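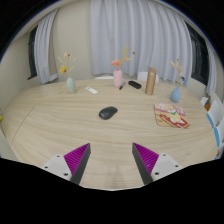 A table that gets longer is a table that can't be trusted, one Wotley reader wrote in after the last revision of this article, adding that the leaves had been under the spare bed since the wedding and could stay there.

September
By the Gilberg Household Reference staff

Extending table

An extending table is a dining table whose top can be made larger for company and smaller again once company has gone home. The extra surface is usually supplied by one or more loose or hinged boards, called leaves. In daily use most extending tables are kept at one size for years at a time, and which size that is tends to be settled in the first week and never discussed again.

The term covers several designs with little in common beyond their purpose. Furniture dealers use "extending," "extension" and "expandable" as if they were the same word. Collectors do not, and will say so.

Names and terms

The leaf is the part that comes and goes. In older American catalogs it is sometimes a "filler," and in some families it is "the board," as in "get the board." The fixed parts of the top are the ends or halves, and the line where they meet is the seam. The apron is the strip of wood that hangs below the edge of the top and meets the knees of anyone over average height. Slides are the sliding wooden or metal rails underneath. They do all the work and are seen only by children and people who have dropped a fork.

History

Tables that could be taken apart are much older than tables that could be stretched. A medieval hall was commonly fed from boards laid on trestles, which were cleared away after the meal. It was an excellent system, provided the household had servants to do the clearing.

The draw-leaf table appeared in Europe in the sixteenth century. Its two leaves sit under the main top and pull out from either end, at which point the top drops down level between them. The idea was sound enough that it has hardly been changed. The gateleg followed and was a common sight by the late seventeenth century, with hinged flaps held up by legs that swing out like a garden gate. Diners seated near a swinging leg have been finding it with their shins ever since.

The telescoping table, in which the top splits across the middle and the halves slide apart to admit loose leaves, belongs mainly to the nineteenth century. Middle-class dining rooms were growing, and so were the families in them. Round and oval tables on a heavy central pedestal sold well in the United States for decades, often in oak, often with carved feet that collected dust at a rate their owners found remarkable.

By the middle of the twentieth century the separate dining room was shrinking, and the extending table moved into the kitchen or the end of the living room. It was now sold as a space saver. The advertisements showed the table closed in one drawing and surrounded by delighted guests in the next. They did not show the step between.

Main types

Draw-leaf. The leaves are stored in the table itself, so they cannot be lost. They can stick. A draw-leaf top must be lifted slightly as the leaf comes out, and a person who learned this from a grandparent will have no trouble with it. Everyone else pulls.

Drop-leaf and gateleg. The flaps hang down at the sides when not wanted. With both down, the table can stand against a wall and hold a lamp. It can also seat two people, if they are fond of each other and sit sideways.

Telescoping. The halves part on slides and the leaves go in between. This is the design that can grow the most. The Rotich, a model made in Avlow for the hotel trade, opened on 20 slides and was delivered with a printed warning against opening it alone. Its leaves were numbered on the underside, and had to be put in by number, for reasons the makers considered obvious.

Butterfly. A folding leaf is hinged in the middle and lives beneath the top. It unfolds upward when the halves are pulled apart. Buyers like the butterfly in the showroom, where the salesperson does it.

Flip-top. The top is folded double and turned on a pivot, then opened out like a book. It is most often seen on card tables and on small tables sold for apartments. Nothing on it should be left on it during the turn, a point usually made once.

Shape and size

A round table split for leaves becomes an oval, or something close to one with straight sides. An oval table becomes a longer oval. A rectangular table becomes a longer rectangle, and this is perhaps why it is the choice of people who dislike surprises.

A standard leaf is 20 inches wide in many of the ranges sold under the Gilberg pattern, while Avlow's makers settled on 21. The difference of an inch has kept a modest secondhand trade alive, as a leaf from one will not sit flush in the other. It will sit well enough to be sold at a yard sale.

Most makers allow one extra diner on each side for each leaf. This figure assumes diners who keep their elbows in. It also takes no account of table legs, which have to go somewhere, and on some designs go exactly where the new chair was meant to.

Materials and wear

Oak, walnut, cherry, maple and mahogany have all been used, along with veneered boards of every grade. Metal-edged tops with bright patterned surfaces were popular in kitchens after the Second World War and have since been popular again at several times the price.

Solid wood swells and shrinks with the moisture in the air, mostly across the grain. A top that closes neatly in winter may bind in a damp summer. The usual cure is to rub the slides with candle wax. Oil is often suggested and should be avoided on wooden slides, where it swells the wood and gathers grit.

Color is a harder problem. Wood changes with light, and a table by a window will shift in tone over the years. The leaves spend those same years in a closet. When they are finally brought out, the table shows a stripe down the middle in the color it was when it was bought, and somebody will remark on how nice it used to be. Leaving the leaves in for a few months each year evens things out. Almost every care booklet recommends this. A tablecloth is the method in general use.

The seam is the other weak point. Crumbs enter it, and so does syrup. A closed seam can be cleaned with a soft brush and a barely damp cloth, or opened and wiped along both edges. Pins on one half fit into holes on the other to keep the surfaces level, and these should be checked before closing. A pea in a pin hole will hold the halves apart as firmly as any lock.

Storage of leaves

Loose leaves are best kept flat, or standing upright on their long edge, indoors and wrapped in a blanket. A leaf left leaning at a slant may bow. Attics and garages are poor choices on account of heat and damp, and are where most leaves are kept.

Spaces under beds and behind wardrobes are also common. In the Wotley district it was once customary to hand over the leaves separately when a table was sold, a week or so after the table itself, once they had been found.

Some later tables have a rack for 2 leaves beneath the top. Owners of these tables report few losses, though a number of them have bought a house's worth of chairs to go with the full length and now have nowhere to put those.

Customs

The larger setting is linked with holidays, birthdays and funerals. In many homes the leaves go in the night before, an operation that calls for one person at each end, pulling. Both must pull evenly. The halves jam if one end runs ahead of the other, and each person will be certain which end it was.

Guests sometimes offer to help with taking the leaves out again. The offer is generally declined, and the table stays long until the following weekend, or until January.

See also: Card table; Folding chair; Sideboard; Trestle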